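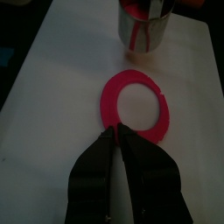 Pink ring and metal container, white table. See items 2.3 and 2.5.

Maluleke Craft Rooms
Room and table inspection, October
Form 1268
Checked by: Bongani Hendricks
Rooms covered: front room, sink corner, supply closet

Mark each line OK, FIX or N/A. Write a comment for anything marked FIX. A comment on an OK line is fine if the next person would want to know.

1. Floor and doors

1.1 Walkways clear from front door to back door
OK

1.2 Floor dry at sink, mat lying flat
FIX
Mat curls up at the corner nearest the drain. Taped down for now. Tape will not last past the first wet weekend, so please order the heavier mat from Ridau that we talked about in the spring.

1.3 Back door opens fully from inside without a key
OK
Sticks a little at the bottom. Opened with one hand.

1.4 Exit sign lit
OK

1.5 Door stop in place, not used to hold the fire door
OK
Found the wedge under the fire door on my first walk through. Moved it back to the hook. Marked OK on the second pass but I want this read out at sign-in on Sunday.

2. Work tables

2.1 Tables steady, locking feet down
FIX
Table by the window rocks. One foot is missing its rubber cap. Folded card under it until a new cap comes.

2.2 Tabletops clean, no dried clay or glue, no sharp edges
OK
White table wipes clean with plain water. Do not use the scouring pads on it.

2.3 Rings and shaped pieces: edges whole, no pieces coming away
FIX
The pink one has a few small nicks and notches along its right side. The band is not the same width all the way around either, wider at the left and the bottom, but I do not count that as damage. Some light streaks on the left part which may be ridges. Please keep it off the under-fives table until somebody has gone over the edge with a thumb and made sure no bits come off. If they do, throw it out. We do not repair these.

2.4 No small parts left out on low tables
OK
One bead under the low table, picked up. Sweep under there and not only up to the legs.

2.5 Metal containers: rims smooth, no dents with a sharp fold, standing flat
FIX
The metal one on the white table goes on the list with the others for a rim check. I had gloves on and you need a bare finger for this, so I am not signing for any of them yet. Do all the containers in one go.

2.6 Chairs: no loose screws, no split seats
OK
Tightened two. The hex key is back in the drawer marked Stellik.

3. Tools and cutters

3.1 Knives and wire cutters counted and locked away
OK
Count is 20, same as on the card.

3.2 Rolling pins free of splinters
FIX
One has a rough patch near the handle. Sanded it but it needs a second look in daylight. Left on the closet shelf with a tag.

3.3 Scissors: child pairs kept apart from adult pairs
OK
They were mixed again. Sorted them. The adult pairs go in the tall box – the one with the lid.

3.4 Tools washed and dried before storing
OK

4. Sink and water

4.1 Hot water not above the mark on the thermometer card
OK

4.2 Clay trap emptied
FIX
Almost full. The log says it was emptied last month and I doubt that. It goes in the bucket, never down the outside drain. The neighbors have complained once already.

4.3 Hand soap and paper towels stocked
OK
Last pack of towels is open. Reorder is item 663 on the Mumo sheet.

5. Electrical

5.1 No cords across walkways
OK

5.2 Outlets near sink have working test buttons
OK
Tested both. The left one needs a firm push.

5.3 Heater switched off and cool before covers go on
N/A
Heater is still in storage.

6. Supply closet

6.1 Heavy boxes on the bottom two shelves
FIX
Box 168 (dry clay) was on the top shelf. I could get it down alone but I would not want anyone else to try. It is now on the floor at the left. Shelf labels need to be redone so it has a place to go back to.

6.2 Paint and glaze lids tight, labels readable
OK
Two labels have run. I wrote over them in marker.

6.3 First aid box sealed and in date
FIX
Seal broken, small bandages gone. Whoever used them did not fill in the book. Please fill in the book.

Follow-up

Sink mat: order from Ridau.
Window table: rubber cap.
Pink ring: check the edge by hand, keep or throw out, write down which.
Metal containers: rim check, bare hands, all of them.
Rolling pin: second look.
Clay trap: empty and log it.
Closet: new shelf labels.
First aid box: restock and reseal.

The trap and the first aid box have to be done before the next class comes in. The rest can wait for the work evening, except the window table. If the cap has not come by then, fold the table up and take it out of use.

Leave this form in the tray by the sign-in book. Do not start a new one until every FIX line has initials next to it. B.H.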